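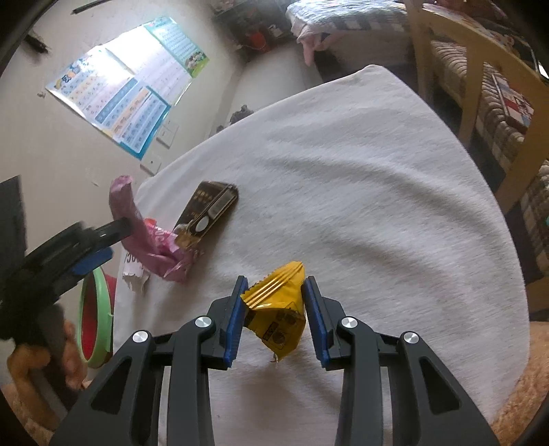
Clearing up after the November snack swap

Hello again from the second floor! For those who missed it, the November swap was our biggest yet, with 54 of you signed up and more than 86 packets coming through the door between lunch and four o'clock. I had set out one tray. One! Wanda Szulc ran down to Kubiak for extra bowls and came back with bowls and also a cake, so thank you, Wanda, and I still owe you for the parking.

The rules were the same as last time. Bring something you can't get at the supermarket on Lornadon Street, write down what's in it if the label isn't in English, and try at least one thing you'd normally walk past. I tried a plum and chili thing that I'm still thinking about. The salty licorice went about as well as it did last year, and there's a bag and a half of it in the Idia room cupboard if anyone would like to give it a home (please).

Votes are in, too. The sesame brittle won with 19, and the little coconut rolls came right behind it. I forgot to put my own slip in the box, which I'm mad about, since I would have gone for the rolls and made it closer. 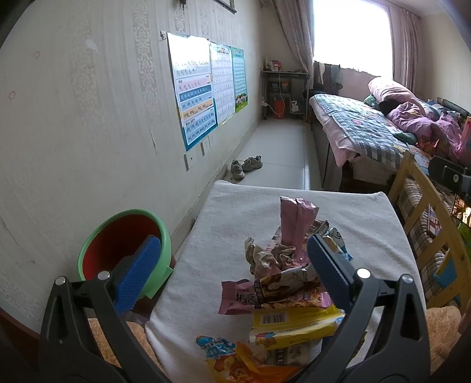
Now, my annual speech about wrappers. We had a proper table with a cloth on it and I'd love for it to stay a table, so if you finish something, please walk the wrapper over to the trash right then. The round bin with the light green rim is right by the table, and yet there we were with a pile of foil and crumpled paper and a flattened yellow carton with a cartoon bear on it. Cartons like that one should go in the paper recycling down the hall once the inner bag is out - I know it's a few extra steps, but the building folks at Skilach did ask us to be better about it. Foil and shiny plastic go in the regular trash. If you can't tell what it's made of, that's regular trash too.

One more favor. A few people have asked for the names of things they liked, and I'd like to make a list this time before everything gets thrown out. If you brought something, send me the name and where you bought it. A picture of the front of the packet is great, a picture of the ingredients is even better. I have replies from a handful of you so far and I'll keep nagging the rest.

The cloth needs a wash and an iron before the next one, and I've had it the last two times, so who's up? It fits in a normal machine.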